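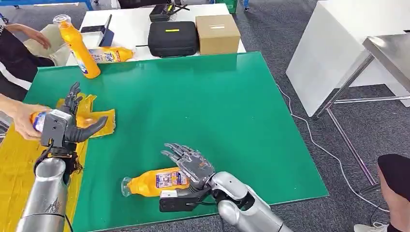 ## Costing module, notebook, 30 December 2018

Today I continued with the import of old stock into the new invoicing software. The file from Keltley has 1,995 item lines. The import stopped at line 11 with the message "unit not known". The old system writes "pc" and ours wants "each". I made a small conversion table and started again, and then all lines went in.

After this I compared the totals for each warehouse. Jindine agrees to the penny. Flollport does not, and the difference is always on items with a discount.
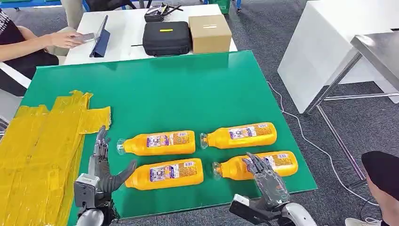
*Photo: workshop archive*

I think the old program rounds the discount on every line, and ours rounds only one time, at the foot of the invoice. I tested it by hand with 20 invoices and it explains all of them except one. That one has a credit note from November which was entered twice, so it is a different fault. I did not correct it yet.

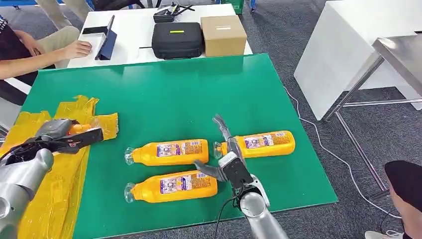
## Still open

- Ask Flollport which rounding they want to keep. Their accountant must decide, not we.
- Taşdemir price list: the 10 % trade discount is stored as text. Change to number before the next import.
- Write the unit conversion table into the manual.
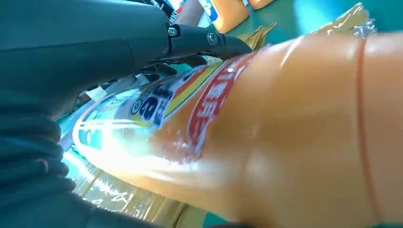
The item screen needs one more field, for the sales unit. At present we can buy in cartons but the quote always takes the single price, and then the profit on the job looks too high. For the test record I entered a large orange plastic bottle as the single item and a carton as the purchase unit. The quote took the carton cost for one bottle, so the error goes in both directions. I suspect the factor is read before the record is saved. Tomorrow I will look at the save routine first and leave the reports as they are.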